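Menos plancha, dicen

La cadena Dondell vuelve a la carga con su tejido «sin plancha», que en abril subió de precio hasta los 70 euros la camisa. La promesa nos suena: ya la hizo Posen con sus sábanas, y a los 3 meses los lectores nos escribían para quejarse de las arrugas. El folleto habla de 600 lavados, pero no explica a qué temperatura ni con qué centrifugado. Mientras no lo aclaren, preferimos dudar.
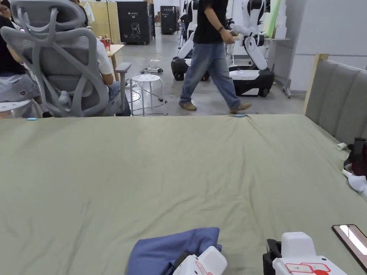

Tampoco convence la garantía, que exige guardar el tique y la etiqueta cosida. Quien quiera reclamar tiene 10 días.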